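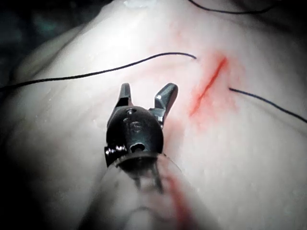
Nokness is a set of short suturing sequences on soft tissue, collected for work on wound closure and annotated at the level of single stitches. Each sequence begins with one straight incision and ends when the operator declares the closure finished or abandons it. Blood staining varies a great deal between sequences; where it spreads diffusely into the pink tissue on either side of the cut, as it does here, the wound edge is labeled along the thin red line itself and the stain gets its own mask. Black suture is used throughout.

Contents

The release holds 1,141 sequences in 9 folders, one folder per collection day. Each sequence has an image directory, a stitch table (stitches.csv) and a mask directory. File names carry the folder number, the sequence number and the frame index, in that order.

Labels

incision: centerline of the cut, stored as a polyline
stain: visible blood on tissue, excluding the cut
thread: each length of suture on the surface, one instance per visible length
bite_in, bite_out: needle entry and exit points
tool_blood: blood on an instrument, kept separate from stain

Thread lengths that cross are labeled as separate instances only if both can be followed through the crossing. Otherwise they are merged and the flag "ambiguous" is set to 1.

Annotation

Debora Dal Bello wrote the label guide and annotated folders 1 to 4. Primo Leone annotated the rest. Masks were drawn in Orgate and exported as PNG. Disagreements on stain boundaries were common and were settled by taking the smaller region.

Known issues

Glare on moist-looking tissue was sometimes labeled as thread in the January export. Use the current one.
In 2 folders the bite_out column is empty for interrupted stitches.
Stain masks are unreliable toward the outer margin, where the color fades gradually. Do not use them to estimate blood volume.

Not suitable for

Assessment of operator skill, or any clinical decision. No outcome data were recorded.

Last changed: Sun 25 March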